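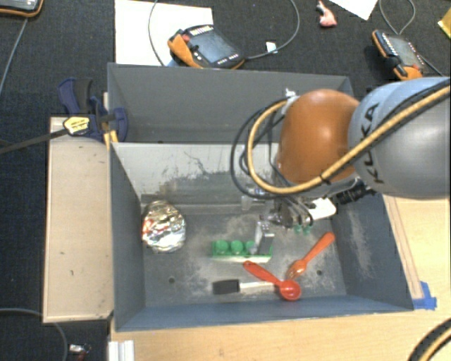

Flendeck 빈 피킹 데이터 카드 (동아리 내부용인데 그냥 공개합니다)

마지막 수정: 2021년 1월 7일 목요일

안녕하세요! Lolorstead 로봇 동아리에서 겨울방학 내내 붙잡고 있는 Flendeck 프로젝트의 README 겸 데이터 카드예요. 원래는 둘을 따로 쓰려고 했는데 어차피 제가 다 쓰는 거라 한 파일로 합쳤습니다. 오타 있으면 이슈로 남겨 주세요 (커밋 메시지로 놀리지 마시고요).

뭘 하는 프로젝트인가

KUKA 팔에 그리퍼를 달고, 회색 통 두 개를 앞뒤로 놓은 다음 한쪽 통에서 물건을 집어 다른 쪽으로 옮깁니다. 말로 하면 한 줄인데 해 보면 진짜 오래 걸려요. 2월에 있는 Hullberg 학생 대회의 피킹 부문이 목표이고, 규정상 한 라운드가 7분이라 한 번 헛집을 때마다 속이 탑니다.

데이터 구성

집기 시도는 모두 2185건이고, 그중 라벨 검수까지 끝난 게 2103건이에요. 나머지는 로그 시간이 어긋났거나 저장하다가 깨진 것들인데 지우기 아까워서 raw 폴더에 그대로 뒀어요. 학습할 때는 꼭 checked 폴더만 쓰세요! 지난번에 제가 raw까지 섞어서 돌렸다가 하루를 날렸습니다.

시도마다 집기 전후 컬러 사진, 그리퍼 목표 위치와 각도, 성공 여부가 들어 있어요. 성공은 물건이 반대쪽 통 바닥에 내려간 경우만 칩니다. 통 턱에 걸린 건 실패예요. 이걸로 한참 싸웠는데 대회 규정을 따르기로 했어요.

물건들

다들 집에서 들고 온 거라 통일감은 없어요. 초록색 장난감 블록, 주황색 플라스틱 포크, 계량스푼, 작은 솔, 은박으로 싼 둥근 것 등등. 제일 얄미운 건 은박이에요. 빛을 받으면 하얗게 번쩍여서 깊이 값이 엉망이 되고, 구김이 매번 달라지니 같은 물건인데도 다른 물건처럼 보여요. 포크랑 스푼은 납작하게 누우면 손가락이 들어갈 틈이 없어서 각도를 많이 타고요. 블록은 효자입니다. 위에 동그란 돌기가 있어도 옆면만 잘 잡으면 잘 올라와요.

물건은 겹쳐도 되는데 완전히 파묻지는 말아 주세요. 30번 시도할 때마다 한 번씩 손으로 섞습니다.

세팅할 때 주의할 점

통은 클램프로 꼭 고정하고 시작하세요. 통이 조금만 밀려도 좌표가 다 틀어지는데, 화면만 봐서는 티가 잘 안 나요. 케이블은 팔을 끝까지 한 바퀴 돌려 보고 당기는 데가 없는지 확인! 티치 펜던트는 바닥에 둘 때가 많으니 발밑 조심하시고, 팔이 움직이는 동안에는 한 명이 반드시 펜던트 옆에 있어야 해요. 혼자 있을 때는 팔을 켜지 않습니다. 이건 예외 없어요.

알려진 문제

- 통 안쪽 바닥에 긁힌 자국이 많아서 분할 모델이 가끔 자국을 물건으로 잡아요. 새 통으로 바꾸면 예전 데이터와 안 맞을까 봐 그냥 쓰는 중입니다.
- 통 바닥의 작은 구멍도 가끔 물건으로 잡힙니다. 마스크 파일은 config 폴더에 있어요.
- 솔처럼 길고 가는 물건은 라벨 각도가 반대로 뒤집힌 게 남아 있어요. 보이면 바로 고쳐 주세요.
- 저녁에 모은 데이터는 전반적으로 어둡습니다.

평가 스크립트

Leung이라는 이름의 스크립트 묶음을 쓰는데, 선배 기수가 붙인 이름이라 뜻은 저도 몰라요. 실행하면 물건별 성공률이 표로 나옵니다. 은박 줄은 마음의 준비를 하고 보세요.

사용 조건

수업이나 동아리 활동에는 자유롭게 쓰셔도 돼요. 발표 자료에 넣으실 때는 Flendeck 이름만 적어 주시면 됩니다. 대회 전까지는 파일이 자주 바뀌니까 받기 전에 변경 기록부터 확인해 주세요!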